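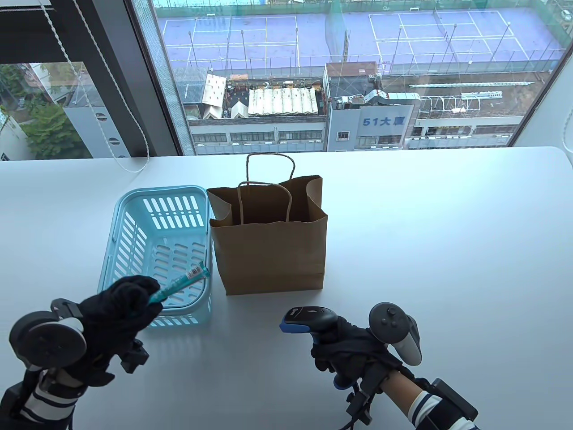 Lakora Opens Order Packing and Pickup Service in Nunbridge

NUNBRIDGE, May 2025 — Lakora, the personal care and household goods retailer, announced the opening of a packing and pickup service at its Nunbridge location. The service allows customers to place an order online and collect it in a paper carrier bag, checked and ready to take home.

Each order is gathered in a basket and brought to a packing table, where the items are scanned one at a time and placed in the bag. Any item that does not match the order is set aside and replaced before the bag is released.

The Nunbridge service follows a trial in Zitolmont that began in March. Staff at that location packed 1,883 orders during the trial, most of them small baskets of tubes, bottles and other everyday items.

"Customers told us they wanted to pick up a few things on the way home without waiting in line," said Demyd Hordiienko, director of store operations at Lakora. "They also asked for paper bags with handles — a simple request, and one we were glad to meet."

Orders will be held for two days at the pickup counter. There is no minimum purchase, and the first 1,000 orders will be packed free of charge.

Paper bags for the service are supplied by Hladun. Customers may also bring their own bags to the counter.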